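Seit Januar steht bei uns ein Vustutach auf dem Schreibtisch im Arbeitszimmer, und weil ich vor dem Kauf kaum brauchbare Berichte gefunden habe, schreibe ich meine Erfahrungen auf. Der Vustutach ist ein kleiner Tischventilator mit getönter Haube, verkauft wird er über den Versand Neron. Bezahlt habe ich 85 Euro, ohne Rabatt und ohne Testmuster.

Vorher hatte ich einen Jalach, der deutlich billiger war und nach zwei Sommern im Lager zu schleifen begann. Außerdem war er mir zu offen gebaut. Auf meinem Tisch liegen ständig Papiere, und das Gitter beim Jalach hatte so breite Abstände, dass mir mehrmals eine Quittung hineingezogen wurde. Ich wollte also etwas Geschlossenes, das trotzdem Luft bewegt und nicht zu viel Platz braucht.

Aufbau und Lieferumfang

Geliefert werden das Gerät, ein Netzteil und ein dünnes Heft mit Anleitung. Das Heft ist knapp, reicht aber aus. Die Haube kommt getrennt verpackt und wird von oben aufgesetzt, bis sie einrastet. Beim ersten Mal habe ich sie schief angesetzt und gedacht, es fehle ein Teil. Man muss hinten anfangen und dann vorne drücken. Das steht in der Anleitung auf der letzten Seite, wo ich es zuerst nicht gesucht habe.

Das Netzkabel ist zu kurz. Bei mir reicht es vom Tisch gerade bis zur Steckdose, wenn der Schreibtisch direkt an der Wand steht. Wer einen höhenverstellbaren Tisch hat, braucht eine Verlängerung.

Die Haube

Sie ist der Teil, über den ich am meisten zu sagen habe. Der Kunststoff ist durchsichtig und rauchig dunkel getönt, dazu leicht gewölbt. Im ausgeschalteten Zustand sieht das gut aus, und man ahnt dahinter noch etwas vom Innenleben. Oben sitzt ein schwarzer Streifen mit vielen kleinen Löchern.

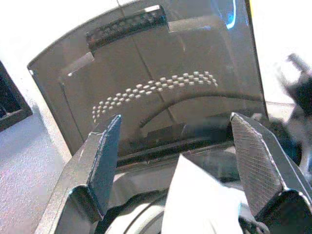 Im Alltag stört mich vor allem der Glanz. Die Oberfläche spiegelt stark, und bei mir steht der Ventilator so, dass ich je nach Tageszeit das Fenster oder die Lampe darin sehe. Mit einer matten Haube wäre mir mehr gedient. Ich habe das Gerät inzwischen etwas zur Seite gedreht, damit ist es erträglich. Vor einer dunklen Wand dürfte das weniger auffallen als bei mir.

Staub sieht man auf dem dunklen Material sofort. Ich wische einmal in der Woche mit einem feuchten Mikrofasertuch darüber. Küchenpapier sollte man lassen, davon hatte ich nach dem ersten Putzen feine Kratzer auf der Rückseite. Glasreiniger habe ich nicht probiert, die Anleitung rät davon ab. Für den Lochstreifen nehme ich einen weichen Pinsel.

Leistung und Lautstärke

Es gibt drei Stufen. Die erste ist im Büro kaum zu hören, bringt aber auch nur am Tisch selbst etwas. Laut Anleitung läuft sie mit 29 Dezibel, nachgemessen habe ich das nicht. Auf Stufe zwei spürt man den Luftzug gut, wenn man bis zu 50 Zentimeter davor sitzt. Mit dieser Stufe arbeite ich im Sommer fast immer. Stufe drei ist mir zum Arbeiten zu laut, beim Telefonieren hat man mich darauf angesprochen.

Ein ganzes Zimmer kühlt man damit nicht, das kann so ein Gerät auch nicht leisten. An den heißen Tagen im Juli hatte ich zusätzlich den alten Standventilator im Flur laufen.

Nach dem Einschalten gibt es ein leises Klicken, das nach ein paar Sekunden verschwindet. Das war von Anfang an so und ist nicht schlimmer geworden. Als Lebensdauer für den Motor nennt die Anleitung 3000 Betriebsstunden, davon bin ich noch weit entfernt.

Bedienung

Eingeschaltet wird mit einem Drehknopf an der Seite, ohne App und ohne Fernbedienung. Der Knopf rastet sauber ein. Schade ist, dass man beim Ausschalten immer durch alle Stufen zurückdrehen muss. Einen Timer hätte ich gern gehabt, für den Preis wäre er auch zu erwarten gewesen.

Vergleich mit dem Te Moana

Im Büro einer Bekannten steht der Te Moana, der oft als Alternative genannt wird. Der ist etwas kräftiger und hat ein längeres Kabel, nimmt auf dem Tisch aber fast doppelt so viel Fläche ein. Zum Reinigen muss man dort vier Schrauben lösen. Beim Vustutach geht die Haube mit einem Griff ab, das war für mich am Ende ausschlaggebend.

Fazit

Ich würde ihn wieder kaufen, allerdings eher im Angebot. Er ist leise auf den unteren Stufen, leicht zu reinigen, und es fliegt kein Papier mehr hinein. Abzüge gibt es für die spiegelnde Haube, das kurze Kabel und den fehlenden Timer. Vier von fünf Punkten. Ersatzhauben führt Neron einzeln, eine matte Ausführung habe ich dort bisher nicht gesehen.

Stand: 2022-08-05

Diese Website verwendet Cookies. Mit der weiteren Nutzung stimmen Sie dem zu. Einverstanden | Mehr erfahren

Kontakt | Impressum | Datenschutz | © 2022 Alle Rechte vorbehalten | Nach oben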